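Home | Reviews | Buying Guides | FAQ | Newsletter

Laundry Folding Kits: Your Questions, Our Doubts

By the Plodetti bench desk
2023-09-20
14 comments | 37 shares

We get a lot of mail about the Cumdale two-arm tabletop kit, most of it from people who have watched the sales video. These are the questions that keep coming back. We'll update the page when we have more to say.

What is Cumdale selling?

Two arms on a shared body, a gripper on the end of each, a camera up top, and a folding program called Amini. You supply the table. The program comes on a monthly plan, and the arms won't fold without it. We think that should be printed on the front page of the brochure. It's in the terms, near the end.

How much is it?

The plan is $108 a month for the basic level. The kit itself is quoted case by case, and we have a problem with that. We asked for a plain price list in January and are still waiting for one. If you get a quote, ask whether delivery and setup are in it. Setup is $800 if they send a person out.

Does it really fold a T-shirt?

It folds T-shirts. Whether it folds your T-shirts, in the order they come out of your dryer, is the part we would want proved before signing anything. Cumdale says Amini was trained on 400 garments. That sounds like plenty until you ask how many were kids' clothes, or inside out, or fitted sheets. We asked. The reply talked about "a broad range of household textiles."

How fast is it?

The brochure says 60 seconds for a shirt. Read the footnote. The clock starts with the shirt already on the table and picked out from everything else, and it stops before the shirt is put away. We'd call that the easy stretch of the job.

Can it handle a mixed pile?

Define pile. The test loads we've seen are small: a shirt, a pair of shorts, some socks. A family hamper is another matter, and we would not assume one leads to the other.

What about drawstrings, zippers and buttons?

Ask to see your own clothes done. Hard bits on soft fabric are where we'd expect a gripper to grab the wrong thing, and the manual gives them one paragraph. It recommends "closing fasteners where practical," so there goes some of the time you were hoping to save.

How much table does it need?

More than you think. The arms need space to swing, and whatever else you keep on the table has to live at the back. Measure first – and measure with the arms out, the way they sit when they're working. 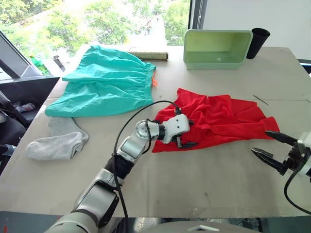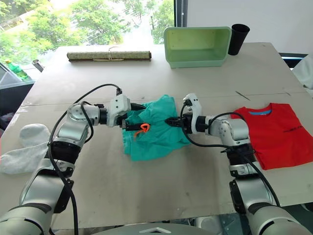
Red shirt, green cloth garment, socks, with the bin and the black cup at the back both times.

Is it safe around children and pets?

The arms are supposed to stop on contact. We have no reason to call that false, but the test report we were sent covers an earlier model. Until there's one for the current kit, we'd keep the door shut while it runs.

Can I use it without the internet?

No. Amini checks in each time it starts. Cumdale told us an offline mode is "on the roadmap," and we don't review roadmaps.

Is the Istberg kit any better?

It's cheaper to run, with no monthly plan, and it only does towels. At least the box says so. If towels are most of your wash, look there first.

Should I buy one?

Not this version. Small laundries with a lot of the same item might get some use out of it on a trial, provided the trial is in writing and the return shipping is on Cumdale. For a house, we'd wait for the price list.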